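Wire baskets and counter stock: a conversation with Sipho Mtshali

Sipho Mtshali plans shelf layouts for Maluleke, a supplier of counter displays to small grocery stores in Jutcombe and Trirnham. His subject is the open-front mesh basket, the kind that stands on a counter and holds drinks below and snacks above. We spoke at the company's workroom on 9 Sep 2019.

He began with dimensions. The basket he specifies most often is 600 mm wide. A wider version, at 800 mm, was dropped in April.

"The wide one sagged," he said. "Put full bottles in the center and the floor grid bowed. Once the floor bows, the bottles lean, and once they lean the customer takes one and the next one goes over."

The square grid is a compromise. A finer mesh gives the bottle base more support but adds weight and cost. A coarser one is cheaper, and small bottles rock on it. Mtshali tests each batch by standing a bottle at every point along the back wall and pushing it lightly at cap height.

"If it comes back upright, the mesh passes. I don't have a more scientific test than that."

Bottles are grouped by flavor, with the labels turned to the front. He prefers to start at the left with orange, then green, then cola.
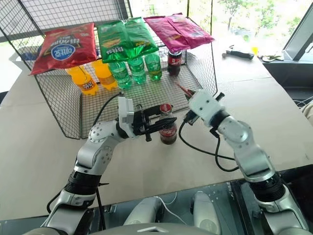
Orange, green and cola bottles on the mesh floor, with chip bags along the top rim and one cola bottle on the tabletop in front.

The chips are the part that store owners argue with. Most expect a second shelf. Mtshali lays the bags over the top rim.

"A bag is mostly air. It weighs nothing and it bends. A shelf above the bottles means you have to tilt the bottle to get it out, and people don't like doing that with soda."

He accepts the drawbacks. Bags slide, and a glossy bag slides sooner than a matte one. He tells stores to straighten them whenever they restock the drinks. He also keeps strong colors apart, so that a red bag and a pink one have something between them.

Stores in Trirnham have taken 104 of the baskets so far. Complaints have been few and mostly concern the front edge, where the wire ends on early units were left rough. The supplier, Vellbridge, now caps them.

Asked about the next version, Mtshali said the width would go to 630 mm and the back wall would stay as it is. The floor grid will get one extra cross wire underneath. Samples are due before the order is placed.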